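3.2 Household linen and the timing of laundry work

The survey covered 598 households in the four districts of Kisby, Trullton, Roy and Cudska. Each household kept a laundry diary for 30 days in August and recorded the type of item washed, the method of drying, and the place where the item was kept afterward. Diaries were collected by the district offices and checked by a second reader before entry. Households that returned fewer than half of the daily sheets were contacted once by telephone and were kept in the sample if the missing sheets could be filled in from their own notes.

Laundry work was defined as any task between the removal of a garment from use and its return to storage. The definition is wider than the one used in the earlier pilot (Bickerstaff, Section 2), which ended when the garment came off the line. The change matters for the present section. A large part of the time reported by respondents fell after drying, and the pilot did not capture it. Folding, sorting by owner, pressing and putting away were entered as separate tasks where the respondent listed them separately. Where a respondent wrote only "put clothes away," the full time was assigned to storage.

Season of collection should be kept in mind when reading the results. August is the warmest month in all four districts, and outdoor drying was possible on most days. Bedding was washed more often than respondents said was usual for them, and heavy coats and blankets hardly appear in the diaries at all. Results for bedding should not be carried over to the winter months without further work.

The order of tasks differed between districts. In Kisby and Trullton, most households washed early in the morning and folded on the same day. In Roy, where many dwellings share a drying yard, washing was tied to the yard schedule, and folding was often left until the evening or the following day. Cudska showed no clear pattern. Respondents there were more likely to wash small loads by hand between larger ones, and the diaries list these loads with little detail.

Figure 4. Minutes spent on laundry tasks after drying, by district. Bars show district medians. Pressing is shown separately from folding.

As Figure 4 indicates, pressing took the largest share of time after drying in Trullton and the smallest in Cudska. The difference is partly one of equipment. Several Cudska respondents wrote that they owned an iron but used it only for school or work clothing. It is also partly a matter of what was being washed. Cotton pants and shirts account for most of the pressing time in every district, and households with an adult in office or hotel work reported more of both.

Place of folding was recorded in a free-text column and coded afterward. The bed was the most common answer, followed by the kitchen table. Respondents who folded on a bed tended to do the work in one sitting, while those who used a kitchen table reported more breaks, usually for meals. A smaller group folded at the line and carried the items indoors already sorted. This group was concentrated in Roy, and its members reported the shortest storage times.

Two limits of the diary method apply to this section. First, respondents rounded their times, most often to the nearest five or ten minutes, and short tasks are likely to be overstated as a result. Second, the diary was kept by one person in each household. Work done by other members was entered only if the diary keeper knew of it. Follow-up interviews were held with around 200 households to test the second point. In most of them the diary agreed with the account given by other adults, but tasks carried out by older children were often missing. No correction has been made for this in the figures given here.

Diaries from 6 households were set aside because the washing was done by a commercial service for the whole period. They are included in the household count above and left out of all time estimates. The coding list for tasks and places was closed on Jan 3, 2024, and later entries were matched to the existing codes. Copies of the blank diary sheet and the coding list may be requested from Tracey Bickerstaff at the survey office.

Section 3.3 turns to the storage of linen between uses and to the question of shared closets in multi-family dwellings.

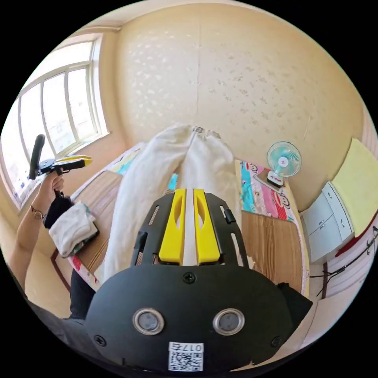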